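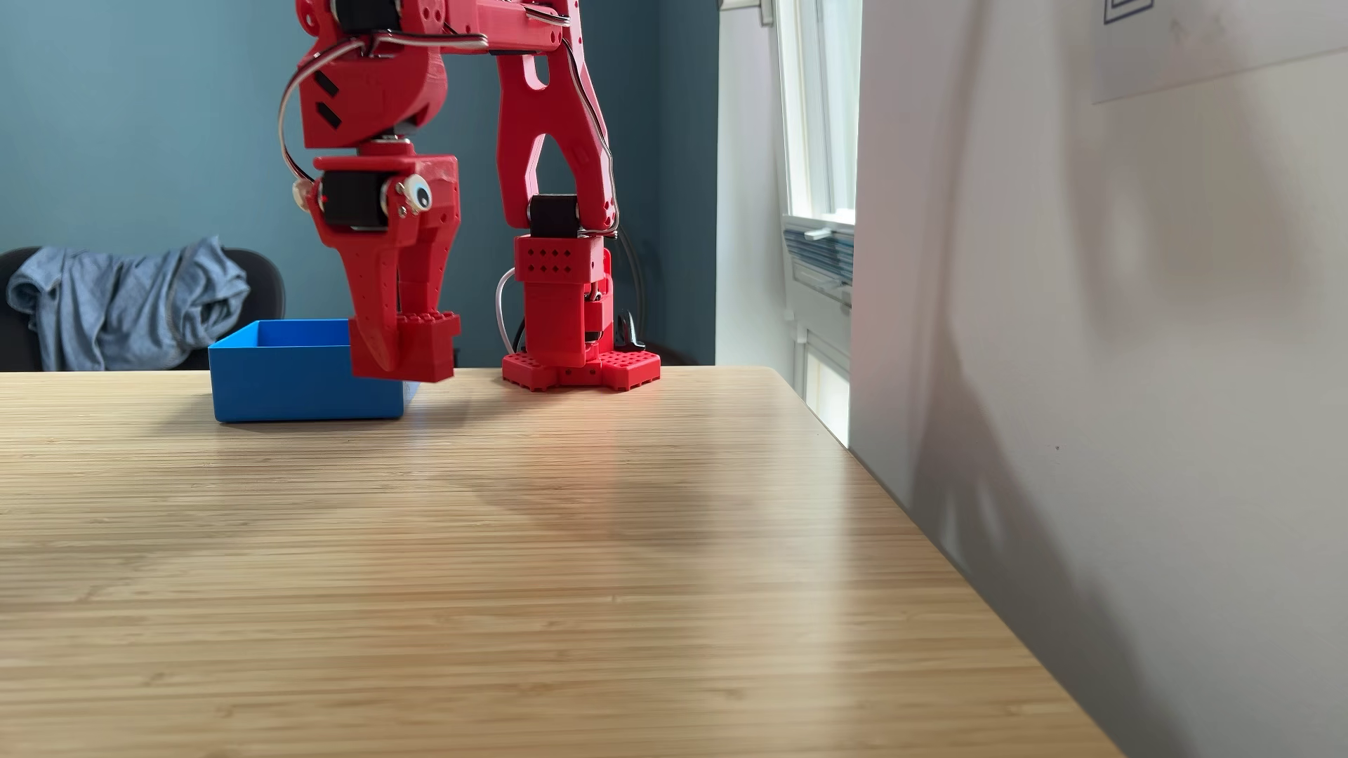

In September the Rirnis skin cream trial finished its first stage, and this report tells you how the money was used and what is left to do. We sent the day cream and the lip balm to 65 testers, each with a short diary to fill in. The balm was the easier product to judge. Most testers liked the feel of it, but they asked for a colour, and the shades they named were nearly all in the same family: a clear bright red like the arm on the bamboo table, with no brown or pink in it. Clalix has now mixed two tinted versions in this direction and we expect the samples next week.

The day cream is more difficult. Of the 65 diaries we received back 50, and over 40 of them say that the cream sits too heavy under make-up. The smell was also mentioned, though here the opinions go both ways. We asked Clalix to reduce the oil part and to keep the scent as it is for the moment, so that we change only one thing at a time.

The packaging has cost us more time than planned. Aguirre delivered the small jars late, and in 5 of them the lid did not close well. They replaced these without charge. The tubes from the same order were fine.
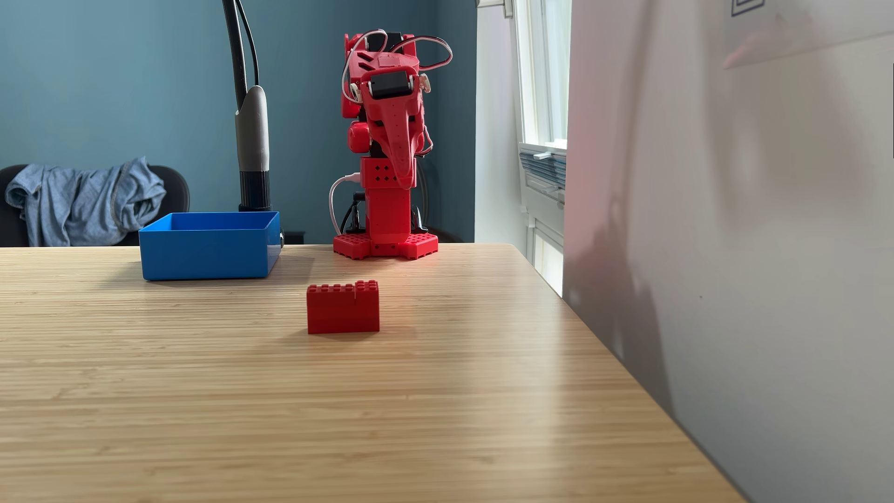
Will the second stage still fit in the budget you approved? It will, if we keep to the same number of testers and send both products in one parcel - the postage was the largest cost after the jars.

For the second stage we would like to ask testers to use the cream for four full weeks. Two weeks was too short for people with dry skin, and several wrote this in their diary. The Nemlow shop has offered to put a small shelf of testers near its till, free of charge. We have not answered yet and would be glad to have your opinion on it.

The spending table and the copies of the diaries follow in a separate letter.

22 October 2026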